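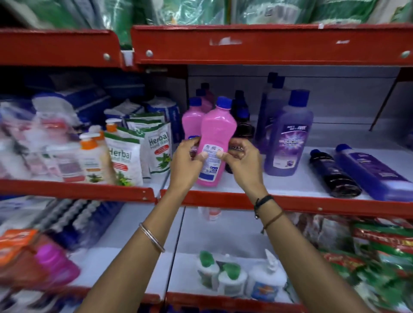

Figure 3. A pink bottle held upright at the middle shelf.

4.2 Who talks to whom in the course chat

The weekly chat ran on Vuner, a short-message service used by the teacher training program at Mukdale. Messages were collected with Kubo, which stores the text of each post together with the sender, the time, and any account the post was addressed to. After removing duplicates and automatic notices, we had 1115 messages from 39 accounts.

We drew a directed network from these messages. Each account is a node, and each reply or direct mention is a line from the sender to the receiver. Posts addressed to the whole group have no receiver and were left out of the network, although they were kept for the reading of the text described in Section 4.3. Of the full set, 426 messages were replies or direct mentions.
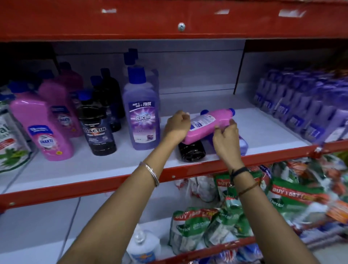 2 min read

The network was uneven. Most lines ran to or from 3 accounts, two of them held by course leaders and one by a student teacher who had used Vuner before the program began. Students at the edge of the network mostly replied to a leader and seldom to each other. Ebihara and Górecki found a similar pattern in an earlier course, where the leaders opened every session with a question and then answered each student in turn.

Line thickness shows how many messages passed between two accounts. It says nothing about the length or worth of those messages. A thick line between two students near the center came almost entirely from an exchange about log-in problems, and a thin line elsewhere stood for a careful discussion of grading. For this reason we read the messages behind a line before saying anything about it.
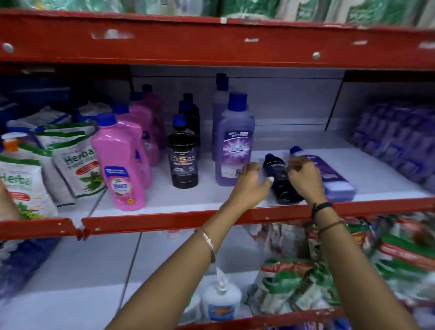 Reading was done by two coders, Fukuda and Wada, working apart. They marked each reply as a question, an answer, an agreement, a challenge, or other. Where they differed, Kudo read the message and the two before it and made the final choice. Many of the differences concerned short posts such as "same in my class" – these can be read as agreement or as an answer.

Challenges were rare in the sessions led by staff. They were more common in the session that students ran themselves in April, when the leaders were asked to read without posting. The lines between students also became denser in that session, though fewer accounts took part. One session is too little to tell whether the change came from the absence of the leaders or from the topic, a disputed homework policy at the Toltwood placement school.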